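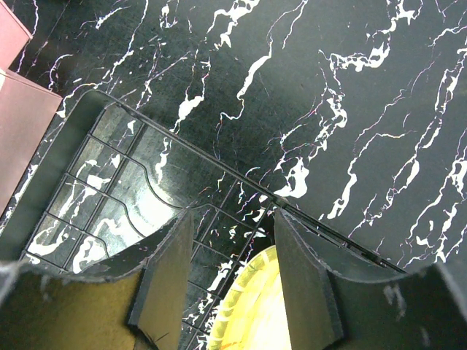
Why Do Dishes Dry in a Rack?
For readers from 6 years and up
03/09/2021

When a plate has been washed, it is clean, but it is not ready for the cupboard yet. It is still wet. You can dry it with a towel, or you can let it dry by itself. Many families have a dish rack for this work. Have you ever looked at one closely?

What is a rack made of?

Most racks have thin metal bars, and between the bars there are holes. It is almost like a net, but a hard one. If you look down through an empty rack, you can see the kitchen counter under it. The holes are the important part of the rack! Air goes in and out through them, and water falls down through them.

Many racks have some plastic parts too. There can be a rim along the side, or a small tray that sits inside. In the tray you can put little things which would fall between the bars, such as teaspoons.

Where does the water go?

The water goes two ways.

The first way is down. Water is heavy enough to run down a plate when the plate is standing up. At the bottom edge it makes a drop, the drop grows, and then it falls. When a plate lies flat, the water has no slope to run on, so it stays there like a small lake.

The second way is up, into the air. We can not see this happen. Very small bits of water leave the plate and mix with the air of the room. The word for it is evaporation. It goes faster when the air is warm and when the air is moving. In November, when the windows in our town Brukholm stay closed, my cups need much longer to dry than in summer.

Why do metal bars not rust?

Some metals turn brown and rough when they are wet for a long time. This is rust. To stop it, the makers often cover the bars with a thin coat of paint or plastic. Other racks are made of stainless steel, a metal that does not rust easily. If the coat gets a scratch, water can come to the metal – so do not scrape it with a knife.

What about the counter?

Under the rack is the counter, and it gets wet too. Some counters are stone. Marble is a stone with lines in it, and these lines are called veins, the same word as for the veins in your arm. They can be thin as a hair or wide like a river on a map. A long time ago, deep under the ground, heat and pressure changed another stone, limestone, into marble. Other minerals in the stone made the lines. People have used marble for more than 2,000 years, for floors and statues and many other things.

Not every counter with veins is real marble. Sometimes the pattern is printed. Real stone feels cold under your hand, but it is not always easy to know.

Try it yourself

You need 2 plastic plates of the same size and a dish rack. Ask an adult before you begin.

Dip both plates in water. Stand one in the rack and lay the other flat on the counter. Wait for 4 minutes and touch them both with a finger. Which one is more wet? Look again after lunch. Write down what you found, or make a drawing of it.

New words

Evaporation – when water goes into the air
Rust – the brown layer on wet iron
Vein – a line of another color in a stone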